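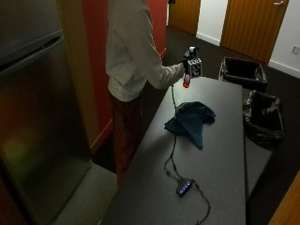

Handheld teaching: the cable pulls the cloth during demonstrations

Posted by skalilar26 in Robot Learning Help

Hello. I record demonstrations for folding cloth with a handheld device with a tracking cube on top. I move it by hand above the table and later the robot should repeat the path. My problem is the cable. It lies on the same table as the cloth, and when I reach far, it drags the cloth a little. From 26 demonstrations I had to delete 8. Is it better to change to remote control of the arm?

Tredau
I would not change yet. With remote control you lose the feeling of the hand, and folding becomes very slow. Try to lead the cable up along your forearm and fix it near the elbow with a soft strap. Leave a free loop at the wrist, or you will turn the device without wanting it. Please check also that your sleeve does not cover the cube, because then the tracking jumps.

weston_17
just get longer cable

Sutherland
I agree with the strap. I also moved the electronic box to the edge of the table on my side, and it helped more than I expected. Do not mix the old recordings with the new ones before you compare some of them. In mine the starting position was nearly 17 mm different.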